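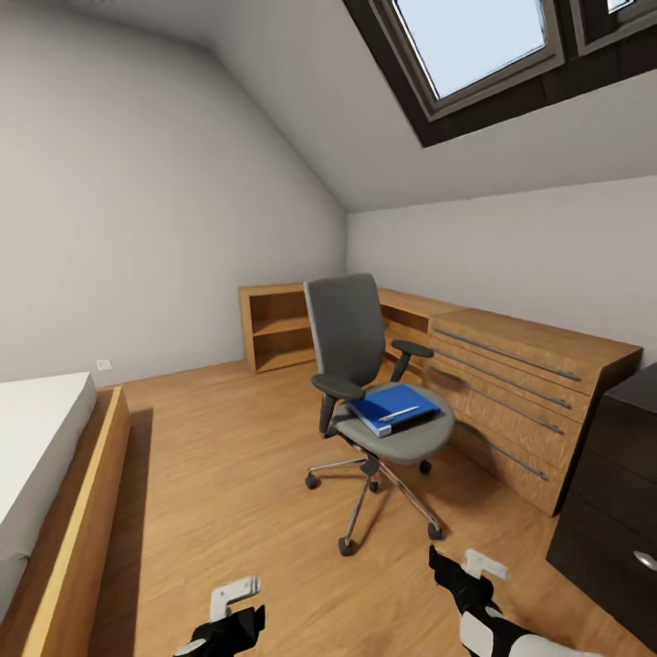 About us

Print this page | E-mail this page

Zoden is a small research company working on how household robots learn to handle things with two hands. We write software and we publish methods. We don't build or sell robots.

The company was started by Vy Mạc and Khoa Tạ, who had shared a desk at university and disagreed about most things except that two-armed robots were being taught badly. Hưng Mạc and Uyên Tạ joined in the second year. Ngọc Thái runs the test programme and is the person to write to if you want to use our rooms.

What we work on

Most of our time goes into one method, which we call Lưu. It is a way of training a two-armed robot in simulated rooms so that it decides for itself which arm should do what. In older work the programmer usually settles this in advance: the left arm holds, the right arm moves, and so on. That is fine on a fixed bench. In a bedroom or a study the object may be on a chair, on a shelf or half under something, and a fixed division of work soon runs into trouble.

With Lưu, both arms start each task without a role. The software proposes a role for each arm, tries the task in simulation, and keeps a record of where the attempt went wrong. Failures are sorted by the moment they happened — reach, first contact, lift or placing — and training then goes back to that moment instead of starting the whole task again. Khoa had the idea after watching the same run fail at the same point for most of an afternoon.

Our rooms

The training rooms are made by a tool of ours called Jirnosix. It lays out furnished rooms, including awkward ones: attics with sloping ceilings, long desks built along a wall, office chairs turned at odd angles. The things to be handled are ordinary. A binder with a pen lying across it is one of our standard set-ups, and it is harder than it sounds. The robot has to deal with the pen before it can do much with the binder, and a chair seat leaves little space for two grippers to work side by side.

Each room can be changed in small ways between attempts. The chair turns a little, the binder moves, the light from the window is stronger or weaker. Uyên looks after this part and keeps a list of changes that broke the method. The list is published with the rooms.

What we have found so far

Our main test compares Lưu with the same software trained on fixed roles. We ran 400 attempts with each, in rooms that neither had met in training. Lưu finished more of the tasks, and the gap was widest where one object lay on top of another. On single objects in open space there was little to choose between the two, and fixed roles took less time to train.

There are two weak points we know of. The first is thin objects. Pens in particular are often pushed along by the first finger to touch them, and the second arm arrives too late to help. The second is hesitation: when either arm could do the job equally well, the software sometimes swaps roles several times before it settles. Hưng is working on a small penalty for swapping. Early runs look better, but we haven't tested it properly and don't yet recommend it.

All of these results come from simulation. Moving the method to real arms is the purpose of our next project, Dreltach, which is due to begin in December. We expect the figures to drop when we do, and we will publish them either way.

How we work

We are funded by research grants and by a small amount of paid advice to other laboratories. Paid work is kept separate from the published tests, and no client sees results before they go out.

Everything needed to repeat a test is released with the report: the rooms, the settings, the record of each attempt and the failures as sorted by the software. If you repeat one of our tests and get a different answer, please tell us. Two corrections to our reports have come from readers, and both are marked in the text with the reader's name.

We take on two students a year for six months each. They work on an open problem from the list and are named on anything that comes of it. No experience with robots is needed, but you should be comfortable reading other people's code.

Page last revised August 2020

Print this page | E-mail this page
Shared 2 times | 0 comments

Recent items
Lưu: sorting failures by the moment they happen
Jirnosix room notes: chairs, shelves and sloping ceilings
When both arms could do it: the role-swapping problem
Dreltach: plans for the first real-arm tests
Student places: how to apply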